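Home | Kitchen | Workshop | Storage | Letters | Search

A fitting board for small parts

by Miklós Bognár
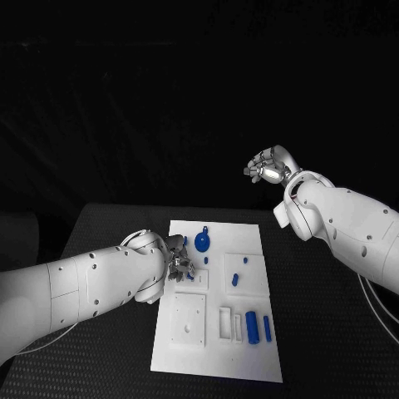 Why I like a board

For many years I repaired small things directly on the table. Pegs rolled away, pins went between my papers, and each repair finished with me on my knees with a torch. Then my neighbour Gyula Hegedűs, who repaired clocks and radios in his working life, told me to put everything on one flat board and to give each part its own place. I have worked like this for several winters and I would not go back.

The idea is very simple. You take a flat rectangular board, preferably a white one, and you fix some raised plates and holders on it. Some plates have a hole where a part can stand. Other holders have a slot, for flat pieces. When you start a job, you put the parts in their places, and when you must stop for dinner, you can carry the whole board to a shelf.

Choosing the board

White is good because you see every screw on it. A dark table under the board is also helpful, as your eye finds the border of the work area at once. I had before a board with a wood pattern and I lost brown washers on it every week.

Do not take a board that bends. If you lift it with two hands and the middle goes down, it is too thin. Mine comes from an old Bremwood shelf unit, which I bought second-hand for the doors and never used the rest. Wash it with warm water and a little washing-up liquid, and let it dry for one night before you fix anything on it.

Making the plates

Cut the plates from the same material if you have enough. A large square plate is useful for the part that you work on the most. Drill the big hole first, then the small screw holes in the corners. I did it the other way round on my first plate and the corner broke.

For round parts, the hole should be a little bigger than the part. I use a 22 mm hole for a 20 mm peg, and it goes in and out without force. If the hole is too tight, you will push, the board will slide, and everything else falls over.

Slotted holders are more work. I glue four strips together in a rectangle and leave the middle open. Make one wide and one narrow, they can stand beside each other. The narrow one I use more often than I expected.

Use one colour for the loose parts

If you make your own pegs and pins, paint them all in one strong colour. Blue on white is very easy to see, also in the evening. Gyula prefers red, but I find red tiring under a lamp. Two thin coats of paint are better than one thick coat, which makes the peg fatter and then it does not go in the hole any more.

Standing or lying

Thick cylinders can stand upright on the board without help. Thin rods can stand too, but only if the ends are cut straight, so check them with a small square before painting. A short cylinder that lies on its side wants to roll. Give it a plate with a shallow hollow, or put a piece of felt under it.

How to put a small part in its place

- Hold the part near the top, with the fingertips, so you can see where the lower end goes.
- Come from above, straight down. From the side you will knock over the neighbours.
- Keep your sleeve and any cable away from the board. The cable of my lamp has pulled down more pins than my grandchildren.
- If it does not go in, take it out and look. Don't turn and press.
- Start at the far side and come towards you, then you do not reach over finished work.

Light

One lamp from the left and one from above. With only one lamp, your own hand makes a shadow exactly where you want to look. The sort with a bending neck is good enough, I have an old Totero and the switch is on the cable, which I do not love.

Cleaning and keeping

Wipe the board after each job with a cloth that is only slightly damp. Slots collect dust in the corners, and for this I use a dry paintbrush. Once in a season, in October for me, I tighten the corner screws and look if a plate has become loose.

Keep the pegs in a tin when the board is on the shelf. I have 37 of them now in different thicknesses, and the tin is marked with the sizes on a strip of tape. A Kozma biscuit tin fits them well if you put paper on the bottom against the noise.

Glue

For the holders I use ordinary wood glue, and clamps for one night. On a shiny surface the glue does not hold, so sand it first until it looks dull. Screws are still better for any plate that you press on often.

Next tip: Sharpening a small chisel on glass

Contact | About these pages | © Filtis Home Notes | Back to top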